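Fire Door Inspection, Hostov Building, Level 3
2 min read

Inspector: Ronja Eide
Date: October 7, 2020

Door 102: Closes and latches. Pass.
Door 57: Bottom seal worn. Replace before the next inspection.
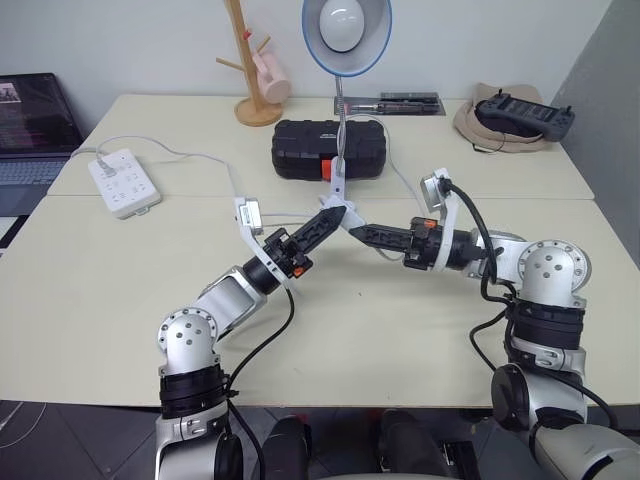 Stairwell door: Closer arm loose. Tighten and retest. Exit route clear at time of visit.

Tenants shall not prop fire doors open. Defects are to be reported to the building office in writing.

Comments (2)

Apaza: Is the seal on 57 the same type fitted in May?

R. Eide: Yes. Please order the wider one this time.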